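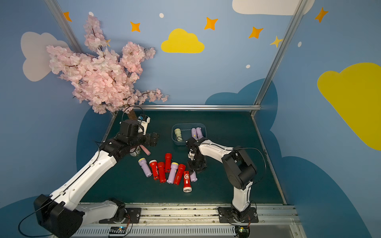
Two arms, one basket and a heap of flashlights: Lamholm opens its practice table

Putting flashlights into a basket doesn't sound like much of a job. Try doing it with two fingers on each hand, no sense of touch and a pair of joysticks, and it gets interesting fast. That is how the team at Lamholm has been spending its afternoons since April, and the group is now letting visitors watch – and, for the brave, take a turn.

The project is called Geltenell, and its aim is to collect good examples of everyday tidying for a learning system. A person steers the two arms through the whole job from start to finish, while the cameras and the motors' own position readings are recorded together. Each complete run is one example. The target for the flashlight task is 200 of them, and the team has already passed the halfway mark with more than 100 saved and checked.

"People expect us to program the moves," said Leonie Hinrichs, who leads the recording work. "We don't write down a single move. We show it, and we show it again with everything lying a little differently, and then again. I love this part of the job, I really do."

The "differently" matters a great deal. Before every run the flashlights are tipped out afresh, so the red and purple ones land in a new tangle each time. Some runs begin with a few already in the basket, so that the system also gets to see a job picked up partway through. Other small things are left on the table on purpose, because real tables have clutter on them and an arm that can only work on a bare surface won't be of much use in anybody's kitchen.

Flashlights turn out to be a lovely choice of object. They roll. They have a fat end and a thin end, and a grip that works well on one goes badly on the other. When two of them lie crossed, pulling at the lower one sends the upper one off in a direction of its own. Qistina Latuheru, the most practiced of the operators, likes to nudge a crossed pair apart with one arm before picking with the other, and her runs are easy to spot on playback for that reason.

Mistakes stay in, too, as long as the operator recovers. A flashlight that slips and gets picked up again is a very useful thing to learn from, Hinrichs said. A run is thrown out only if the recording itself has a gap or the operator gives up. Kristóf Fülöp goes through each one the same evening and adds a short written label, such as "purple, regrasp, left arm."

And then there is the setting! The work area has been done up as a bright blue sky with puffy clouds and orange stars, and a cherry tree in full artificial bloom leans over the table. Henrike Buschmann painted the walls. She says the operators stay cheerful longer with something nice to look at, and there is a practical side as well – a busy background teaches the system to pay attention to the objects and leave the scenery alone. A second table, with a different backdrop, is planned with partner workshop Weidemann.

First tests with a model trained on the early recordings have started. It reaches for the right things and has managed to lift single flashlights on its own, though it still hesitates over the crossed ones. The team was delighted all the same.

Visitors are welcome from 2 in the afternoon, and anyone aged 14 or over can try steering the arms after a short introduction. Practice runs by visitors are not added to the collection unless they ask for it. Spare socks, cups and wooden spoons for the next tasks can be left at the front desk.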